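The winter I finally learned to love jigsaws

Dec 21, 2021

I have a new obsession and it is an old one. Jigsaws! I did them as a child, forgot about them for the best part of my adult life, and then this December I picked up a second-hand box from the charity shop near the station and did not look up again until my tea had a skin on it.

The box was a harbour, 1490 pieces, which is such an odd number that I read it twice. Most puzzles are sold as a round thousand or fifteen hundred, and the real count is whatever the cutting grid happens to give. This maker simply printed the truth on the lid and I loved them for it straight away. The name on the side is Druvow. I have since gone looking for more of theirs and found only two, both too dear and one with "dog chewed, see corner" in the listing.

So, how I do it, for the people who asked after my last post. I turn every piece face up before I join anything. All of them. It takes an entire evening and I used to think it was the boring part, but I've come round to it completely. You get to know the picture in crumbs. By the end of the turning I already knew there was a particular dirty orange that only appeared on one boat, and a green that was in the water and nowhere else, and when I started building I went straight to them like old friends.

Then edges, yes, but I don't insist on finishing them. With the harbour I was missing five edge pieces for nearly the whole puzzle and they were all sky, and I'd decided that the dog had been at this one too. They turned up in the sky heap, being perfectly ordinary edge pieces. I'd looked at them every night.

Sorting by shape is where I've changed my mind the most. I always went by colour, and for boats and houses colour is still quickest. For sky it's hopeless! Sky has to be done by shape: two knobs and two holes in one tray, three knobs in another, and the strange ones with shoulders in a third. I use baking trays. A proper set of sorting trays exists (Griron make some that stack, and a reader very kindly wrote to tell me so) but I would have to stop making biscuits to justify the cupboard space, and that isn't happening this side of Christmas.

A word about cut. I didn't know puzzles had different cuts until I started reading about it at midnight. There's the ribbon cut, where the pieces sit in neat rows, and the random cut, where a piece can be any shape it likes and five of them might meet in one corner. The harbour was ribbon. The next one, a market stall from a small firm called Clamo, is random, and I'm finding it wonderful and maddening in turns. Pieces I'd have sworn were edges are not edges. A real edge piece looked so much like a middle one that I put it in the wrong tray and found it again when I was washing up.
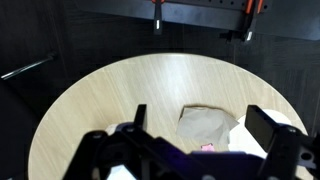
Light matters more than I'd have guessed. Under the ceiling bulb all my dark blues and dark greens turn into one colour, and I was forcing things together that had no business meeting. In the mornings, by the window, they separate out again and I can see what I did wrong the night before. I've started leaving the difficult darks for the weekend and doing the pale bits after work – it's made me so much faster, and a lot less cross.

Lunch last week was at Huỳnh, the noodle place by the canal, and they have a shelf of puzzles by the till that you can borrow if you bring them back whole. What a thing! I took home a map of the moon, almost entirely grey. I'm saving it for January, when I expect to feel grey enough to do it justice. You write your name in a notebook and then they just trust you. I had a good nose through the notebook while I waited for my soup and somebody had borrowed the same lighthouse four times.

Someone always asks about the giant ones. There was a mountain range of 3000 in the charity shop for the price of a sandwich and I did pick it up, and I did carry it round the shop, and I put it back. I've nowhere to leave it lying for two months. But I've thought about it every day since, so if you see a woman running down Station Road with a very large box, wave.

Last thing: if you get a puzzle second-hand, check the lid for a pencil note. Mine had "complete, 40 hours" written inside in lovely small handwriting. I took a fair bit longer than that and added my own line underneath before it goes back to the shop. I hope the next person does the same. The market stall is a third done, the awning is finished, and I'm going back to the lemons now.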